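Draltbridge Community Help > Home & Trash > Recycling

Can paper cups go in the blue cart or not?

Asked 6/2/23 | Viewed 1,769 times

Hi all! We moved to Draltbridge in May and I am loving the curbside program here, it's so much better than what we had in Landeg (where you drove everything to the depot yourself). One thing I can't figure out is paper cups. The sticker on the lid of my cart says "paper and cardboard" and then right under it "no food packaging." So which is a paper cup? We go through a lot of them because my kids have friends over every single weekend. Do I rinse them? Do the lids matter? Thanks so much!

2 answers

Top answer (30 people found this helpful)

Welcome to town! Great question, I had the same one. Paper cups go in the regular trash here. Almost all of them have a thin plastic lining on the inside so they don't leak, and the Clollmont sorting plant can't pull that lining off the paper. Doesn't matter if it's a hot cup or a cold cup, and rinsing doesn't change it.

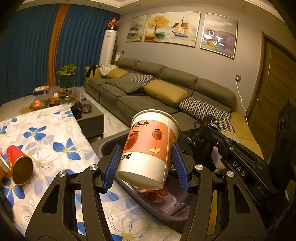
Printed paper cup held above the trash bin

What you CAN put in the blue cart is the cardboard sleeve that slides over a coffee cup, as long as it's clean, plus the box or tube the cups came in. The plastic wrap they're stacked in is trash too. Lids depend on the number stamped on them. If it's a 5, rinse it and toss it in the cart. If it's a 6, trash. I keep a little bowl by the sink for lids and do them all at once, works great!

If your kids have a crowd over a lot, try writing names on the cups with a marker. We cut way down that way, everybody keeps the same one all afternoon. And if you want to go further, get a set of the Fitex stacking tumblers, they go on the top rack and mine have lasted through two boys and a dog.

Answer 2

i thought they took them?? my neighbor puts them in and the truck picks it up every time. maybe call the city to be sure. also some cups say compostable on the bottom, those still go in trash unless you have the green cart, which my street doesn't have yet

Was this page helpful? Yes / No
Related: Pizza boxes with grease | Where to take old batteries | Missed pickup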